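Why Does Metal Get Scratched? A Story About Hard Things, Soft Things and Paint
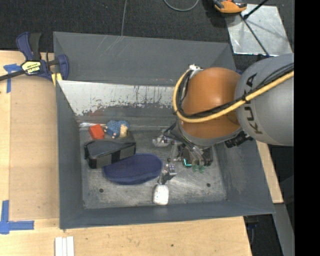

Have you ever dragged a chair across the floor and heard somebody in the next room shout "Pick it up, please!"? Then you already know something about scratches. They happen when two things rub together and one of them is harder than the other. The harder one usually wins, and the softer one gets a little groove in it.

Try this with a grown-up's permission. Find an old candle and press your fingernail into it. You'll see a mark right away, won't you? Now press your fingernail on a steel spoon. Nothing happens to the spoon at all (and please don't push too hard, or your poor nail will be sorry). Your nail is harder than wax and softer than steel. It sits in between, like the middle kid in a family.

People who study rocks do this all the time. They rub one mineral against another and look to see which one got the groove. Talc, the stuff that used to be in a lot of powder, is so soft you can scratch it with your nail. Diamond is at the other end, and it can scratch pretty much anything you'd find in your house.

So what about metal? Metal is tough, but it isn't all the same. Lead is soft enough to mark with a fingernail (we don't touch it, though, because lead is poisonous). Aluminum is harder than lead, and the steel in a good kitchen knife is a lot harder than aluminum. When metal rubs on metal, over and over, you get lots of thin lines, some long and some short, and they often run the same way, because things tend to slide the same way each time.

Now let's talk about paint, which is my favorite part! Paint on metal is a very thin coat, thinner than most people guess. Paint makes the metal a nice color, and it does another job as well, which is keeping air and water away. If a spot gets rubbed again and again, the paint there gets thinner and thinner until the shiny or whitish metal peeks through. The edge of a worn patch is hardly ever a neat straight line. It's raggedy, like the coast on a map. You can see a worn band like that on the slope inside the gray bin in the picture at the top.

If the bare metal is iron or plain steel, damp air can turn it to rust. Rust is iron that has joined up with oxygen, and water helps the two get together. My neighbor Estrella Bermúdez has a garden gate she painted green 6 years ago, and every March she goes over it with a small brush and dabs paint on the bare places before the rust can get started.

Want to be a scratch detective? Look at the bottom of a cookie sheet, the handle of an old shovel, or the slide at the playground. Where is it most worn? What do you think rubbed there? Write down your guesses, and take the notebook along the next time you go out.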